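31/05/2025

Kimalis makes brake discs and pads for cars and light vans. It opens its works to the public once a year, and I went along for the Saturday morning tour. I run an older estate car and have fitted their pads twice, so I wanted to see where they come from.

## Getting in

The works is at the far end of the Custgate estate, past the tyre depot. The sign on the main road is easy to miss if you come from the north. Parking was free. You sign in, hand over your bag and get a pair of safety glasses and a hi-vis vest. There were 11 of us in the group and the tour started at 10.

The front building dates from 1861 and was a foundry for cart and carriage fittings. It is now offices and a small display of old castings. The production halls behind it are modern steel sheds.

## The pad line

We began in the mixing room, which you look into through a window. The friction material is blended dry, from fibres, metal powders, fillers and resin. The guide would not give the recipe but did say that the street pads and the towing pads differ mainly in the metal content.

The mix is weighed into moulds and pressed onto steel backing plates. After that the pads go through an oven for several hours, then on to grinding, where the faces are brought to thickness and the slots are cut. The grinding hall was noisy and we only stayed a few minutes. Shims and wear sensors go on at the end.

## Discs

The discs arrive as rough castings from Quispe and are machined on site. We watched a batch being turned – both faces are cut at once, which keeps the thickness even. Each disc is then checked for run-out and balanced. Coated discs cost more, but only the hub and edge stay coated once you have driven on them.

## Test room

The dynamometer was the best part. It spins a disc against a real caliper and repeats stops from motorway speed. We saw three stops, and the disc was glowing dull red by the last one. Fusis, the new pad range that went on sale in April, was on the rig. I asked about cold bite and was told it is close to the standard pad.

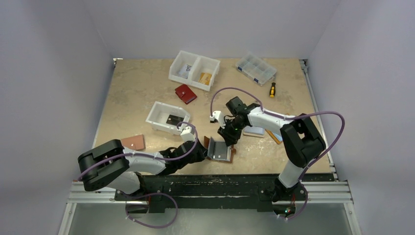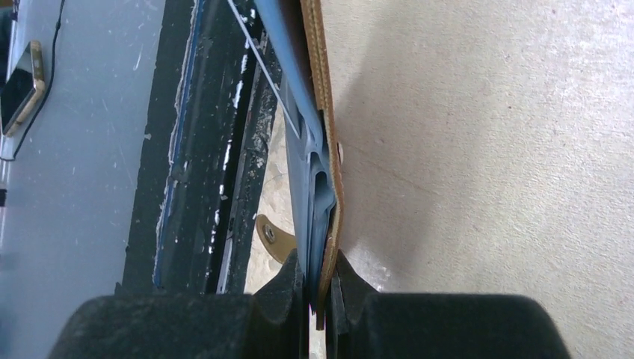 ## Before you go

- Wear closed shoes. One visitor in sandals had to wait in reception.
- Allow almost two hours, plus time in the shop.
- The shop sells pads, discs and brake cleaner at trade price on the day. Take your registration number and they will look up the fitment.
- The canteen does tea and rolls, card only.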